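Trekham Community Kitchen
Premises safety and hygiene inspection: checklist with comments
January 2020
Inspected and written up by: Réka Major
Areas covered: main kitchen, servery, dry store, cold room, rear corridor, bin yard
Copy to: kitchen manager, hirers' folder

Ratings used: S = satisfactory. A = attention needed, no immediate risk. U = unsatisfactory, put right before the next hire. N/A = not applicable.

Items carried over from the December visit are marked (C).

1. Entrance and rear corridor

1.1 Floor clear of trip hazards: A
Two folding tables leaning on the wall near the cold room door. They narrow the corridor and one slid when the door was opened. Move to the hall cupboard.

1.2 Fire door closes fully: S (C)
Closer adjusted since December. Shuts onto the latch from any position.

1.3 Exit sign lit: S

1.4 Door mat flat and in good order: A
One corner curling. Tape will not hold on this type of backing. Replace.

2. Main kitchen, structure

2.1 Walls clean and undamaged: S
Small chip in the tiling behind the potato peeler, filled and sealed. No further loss.

2.2 Ceiling: A
Stain over the dishwasher is the same size as at the last visit. The panel is sound when pressed. Paint with stain block so that any new leak will show.

2.3 Floor covering: U (C)
The seam in front of the range has lifted again over a length of 15 cm. It was glued in the autumn and the glue has let go. A second gluing is not acceptable. The seam needs to be cut back and hot welded by a flooring contractor. Until then the strip is to be taped down at the start of every hire and the tape taken up and thrown away at the end.

2.4 Lighting, tubes and covers: S
All tubes working. Covers cleaned inside and out.

2.5 Windows and fly screens: A
Left-hand screen has a tear near the bottom. Patch before the warm weather.

3. Worktops and preparation surfaces

3.1 Surfaces free of cracks, open joints and burns: A
Main run is fine. The island has a burn mark by the hand sink end, too shallow to hold dirt. The sealant along the upstand is going black for most of its length and wants raking out and replacing.

3.2 Surfaces suitable for the work done on them: S, with comment
Several hirers have asked about stone tops for pastry. There is no objection to stone in a food room if it is sealed and kept sealed. Marble in particular marks with lemon juice, vinegar and most descalers, and once the polish has gone it takes up stains and is harder to clean properly.
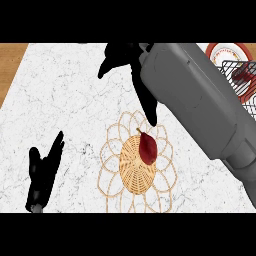 A water test is the simplest check. Put a few drops on the surface and leave them for 15 minutes. If the stone has darkened underneath, the seal has gone and it needs doing again. Neutral cleaner only, then a food-safe sanitiser left on for the contact time given on the label. No scouring pads. Raw meat should be prepared on boards whatever the worktop is made of.

3.3 Joints between different materials closed: A
Where the servery counter meets the timber shelf there is a gap wide enough to hold crumbs. Clean out with a stiff brush and fill.

3.4 Chopping boards: U
Red and green boards both badly scored. Take out of use. The brown and white boards can stay for now. Rack is clean and lets the boards stand apart.

4. Refrigeration

4.1 Cold room temperature: S
Probe reading 3 degrees, display reading 4. Within tolerance.

4.2 Upright fridge (Tiren): A
Door seal split at the hinge side. Temperature is holding but the compressor runs for long spells. New seal to be ordered. The model number is on the plate inside, behind the salad drawer, and not on the back as the log says.

4.3 Chest freezer: S
Defrosted since the last visit.

4.4 Temperature log filled in: U
There are 6 gaps in the log, all on evening hires. The sheet asks for opening and closing readings and the evening groups are only doing one. I have rewritten the instruction at the head of the sheet in larger type. Please point it out to each hirer when the keys are handed over.

5. Cooking equipment

5.1 Range and ovens: S
Gas safety record seen and in date. Shut-off valve turns freely.

5.2 Extraction canopy and filters: A (C)
Filters cleaned but put back with the baffles running sideways. Grease then sits in them when it should be draining to the tray. Turned round during the visit.

5.3 Mixer guard and cut-out: S
Stops when the guard is raised.

5.4 Portable appliances tested: A
Label missing from the hot cupboard. Tester's sheet shows it passed under asset number 2772. Ask Kerekes for a replacement label, or write one and initial it.

6. Washing up and hand washing

6.1 Hand basin clear and stocked: U
A washing-up bowl was standing in it and the soap was empty. The basin is for hands only.

6.2 Hot water at basin: S

6.3 Dishwasher final rinse: S
Reached 83 degrees on the second cycle. First cycle from cold was lower, as expected, and should not be relied on.

6.4 Crockery stored clean and covered: S
Stock count done at the same time at the manager's request: 187 dinner plates fit for use. Chipped ones put aside for disposal. Please do not return them to the shelf.

7. Dry store

7.1 Goods off the floor: S

7.2 Stock in date and rotated: A
Baking powder and two bags of semolina past their dates. Removed.

7.3 Signs of pests: S
Levatau visited earlier in the month and found no activity. Bait point by the back door was hidden behind a crate, so I have moved the crate.

8. First aid and fire

8.1 First aid box: A
Short of blue plasters and burn dressings.

8.2 Fire blanket and extinguishers: S
In place, pins in, gauges in the green.

Actions before the next hire
2.3 tape down seam and book contractor
3.4 replace red and green boards
4.4 brief evening hirers on the log
6.1 clear basin, refill soap

Everything marked A can wait for the routine maintenance day, apart from the fridge seal, which should be ordered now as delivery is nearly 6 weeks.

Signed: R. Major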